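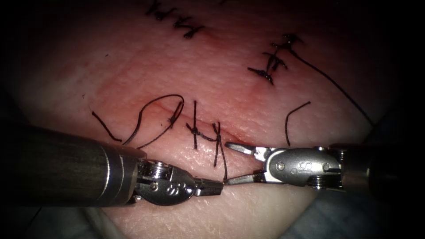
Padum Suture Pad Set: README

Maintained by Velimir Popescu. Last edited April 4, 2024.

What is in it
Pictures and stitch notes for skin-like practice pads closed with black interrupted sutures. The set has 3609 pictures from 10 pads. Stitch notes exist for 1263 of them.

Pads
Each pad has a fine, pebbled texture. A thin red incision line runs diagonally across the surface, with black stitches along it and elsewhere on the pad.
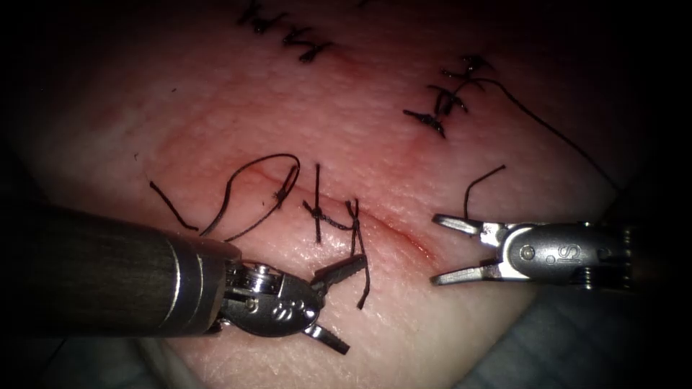

Leen Moussa asked whether a knot sitting off the line should count as a finished stitch. It does, as long as the thread crosses the incision. She would still like a separate tag for those, and it may come in November.

Labels
knot - the tied part only
tail - a trimmed or untrimmed end
loop - thread standing open above the pad
loose end - thread with no knot nearby

Long tails get their own line in the notes file. Where two tails cross, label the upper one first. 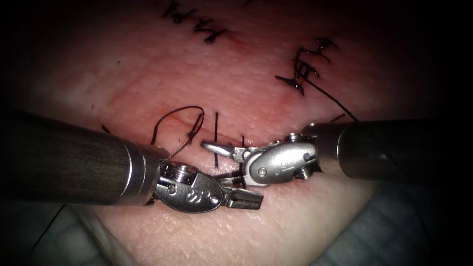

Crowded rows are labeled as one cluster - splitting them gave poor agreement between readers. The 621 cluster labels are in clusters.csv.

Known gaps
Stitch spacing is not measured. Thread size is missing for the Nassar pads.
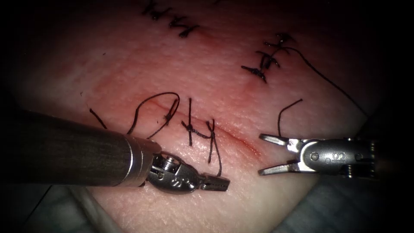 Open loop and single stitches on the incision line, with earlier clusters higher on the pad.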